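Workshop tips: good practice for hand-held grippers at the home table

Sheet maintained by Hemant Rana. Revised 15 October 2021.

These rules cover parallel-jaw hand-held grippers with soft finger pads, used on small household packets and cups. They apply to one or two operators at a single table. Corrections go to Margit Szekeres.

1. Table and cover

Use a cloth that lies flat to the edges and does not slide when pushed with one finger. Terry and other looped fabrics are allowed, but check the pads for lint every 100 grasps. A printed cloth is fine. Do not change it halfway through a set - the set then has to be logged as two.

2. Pads and pivots

Wipe both pads with a damp cloth and let them dry before the first grasp. Sugar residue from jelly or candy changes the grip more than wear does. Check that each pivot turns freely and that neither finger sags when the jaws are open. A pad that has twisted on its mount gets reseated before work starts. Pads are replaced as a pair at 400 grasps, or sooner if the surface is torn.

3. Thin-walled cups

Close on the wall of the cup, below the rim, with a pad on either side. Stop at contact, then add only enough pressure to hold.

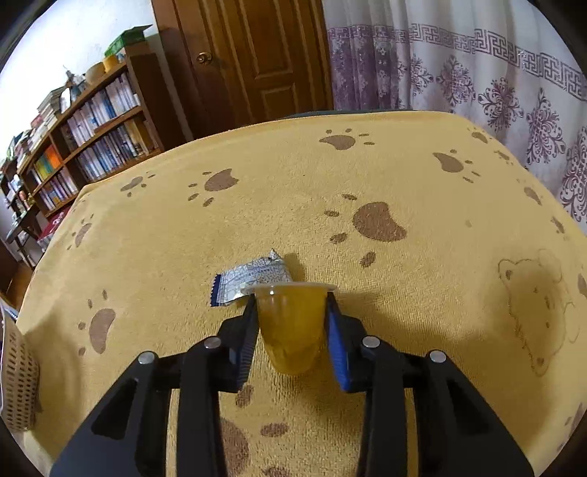 Foil lids are either fully sealed or recorded as open. A partly peeled lid can catch on a finger or drag on the cloth, so lift straight up before moving sideways. Open cups are kept level and are not carried over other items. Anything that has touched the pads is not eaten. Nabila Ngui asked for that last sentence to be in the rules, and it stays.

4. Packets, boxes and the basket

Approach with the jaws wide open and close only when both pads are past the near end of the packet. Long packets are taken across the short side. Piles are worked from the top; do not pull an item out from under another one. Items go over the rim of the basket with clearance and are released inside it, never dropped from above the rim. With two grippers at one table, each operator keeps to one side, and only one reaches into the pile at a time.

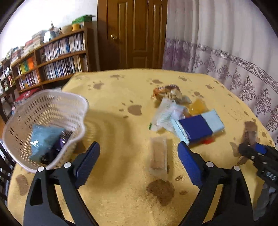 5. Records

Write down the item, the operator and the result. Failed grasps are kept. The December revision will add a column for pad age, as Kuldeep Chauhan proposed. Until then, note it in the margin.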